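The Handoff at Station 8
How a packing floor at Plunitz divided its work between people and arms

Oct 28, 2024

By Ekaette Effiong

The packing floor at Plunitz prepares sample kits for textile and filtration labs. A kit holds several small lidded containers, each with a measured portion of soft material inside: batting, lint, folded cloth, filter fiber. Until last September every portion was placed, checked and, when necessary, taken out again by hand. Most of that work now goes to robotic arms supplied by Nillari, an integrator that usually works in food packaging.

Soft material is a poor match for automation. It has no fixed outline, it compresses under load, and a portion that weighs the same as its neighbor may stand twice as high. Early trials used suction and failed on anything porous. The current cells use a gripper that approaches at an angle, enters the mouth of an open container and closes on the contents with limited force. If the closing distance is outside the expected range, the arm backs out and tries once more from a slightly different heading. After a second miss it stops and calls for a person.

"The retry rule took longer to agree on than the grip force," said Uchenna Ogbonna, the process engineer in charge of the installation. "Nillari wanted five attempts. On fiber, every attempt changes the material. By the third you are handling something that would not pass inspection anyway."
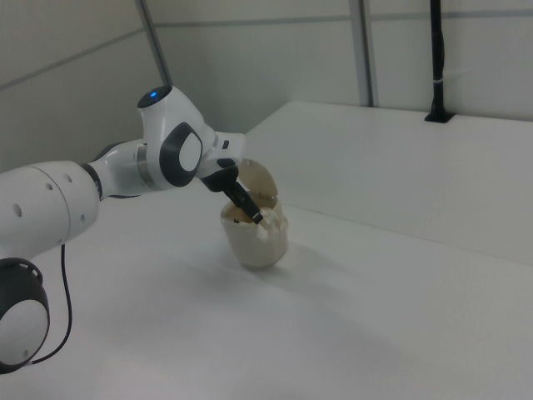 Containers reach the cells with their lids already open. Opening is still manual, a decision the floor argued over for weeks. The hinge on the standard container is thin, and a lid that springs partway back will foul the approach. An experienced packer opens it past the point of return with one thumb while reaching for the next. Ogbonna priced a mechanical opener and put the drawing away.

The job that remains is called presentation. The presenter opens containers, looks for cracked rims and loads them in sequence. Efe Akinola has packed at Plunitz for 23 years and moved to presentation when the second cell was commissioned. She describes the new work as lighter on the wrists and heavier on the eyes.

"Before, I knew a bad portion because it felt wrong," Akinola said. "Now I have to see it. Some of the cloth types look the same to me until they are pressed."

Her point reached the procedure. Presenters may pull any container and test the contents by hand without recording a reason. Management had first asked for a reason code on each pull, and the number of pulls fell sharply during the first week. Complaints from one customer rose shortly afterward. The code was dropped.

Throughput is a matter of some dispute. An arm is slower than a good packer on a single container and does not slow down toward the end of a shift. On a run of 1,000 containers the cell finishes ahead. On short runs the setup time usually cancels the gain, and those orders have stayed at the manual benches. Tobiloba Garba, who schedules the floor, now sorts orders by length before anything else, where he used to sort by ship date.

The change has affected who works with whom. Under the old arrangement, packers sat at 8 benches in facing pairs. Presenters stand alone at the infeed with a cell between them and the next person. Garba rotates staff every 2 hours, partly for eyesight and partly for company. Several packers asked for a longer interval, saying that it takes time to get used to the pace of a given cell, and the question is open.

Pay was settled before the first arm was bolted down. Presentation is graded one step above packing, and anyone who clears faults receives a further allowance. Training for fault clearing takes about three days. It covers safe entry to the enclosure, freeing a jammed gripper, returning the arm to its start position and confirming that the container is still square to the approach. Reprogramming is excluded. Maricica Hodoroagă, the shop representative, considers that exclusion a mistake.

"They know which way the fiber will go when you squeeze it," she said. "The person who writes the motion does not. At present that knowledge travels by email."

Ogbonna agrees in part. A trial planned for the next quarter will let two presenters adjust approach angle and closing force within set limits, with changes logged through Wallix, the floor's tracking software. Akinola has signed up. Her first request is a shallower entry for the lint containers, where she believes the fingers go in too steeply and push the top layer down before they close on it.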